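29 July 2020, towel folding notes

Good morning at the bench, and a slow one, which I rather enjoyed. The mesh basket is on the table with the tan towel and the white one rolled up side by side, and I keep admiring how nicely they sit there.

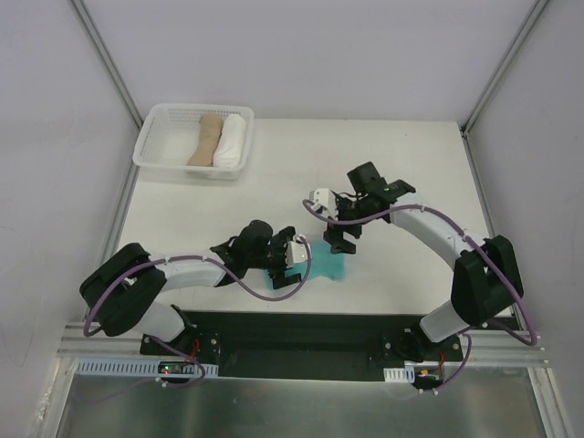 The teal cloth is the one I can't make up my mind about. Anneliese Hinrichs says to roll everything the same way, long side first, and for toweling I agree with her completely. But this stuff is thin and slippery in the hand, and I'd sooner fold it flat in half and half again (she will tease me for this, I know!).

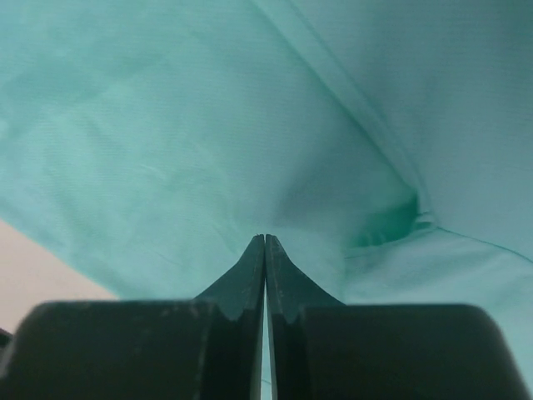

Notebook 2, p. 5

Where was I? Corners. Find a corner first, then run along the edge to the next one, and smooth the creases out toward the sides before you fold anything. There's a pale stitched seam on it too, and I like using a seam as a guide for lining things up.

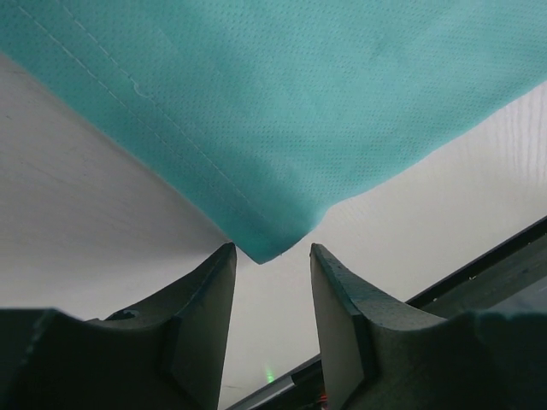 I also want to try the Bileo basket in September, if it's still on the shelf, because I suspect three rolls would fit more snugly in it. Ask Anneliese where she put the lid.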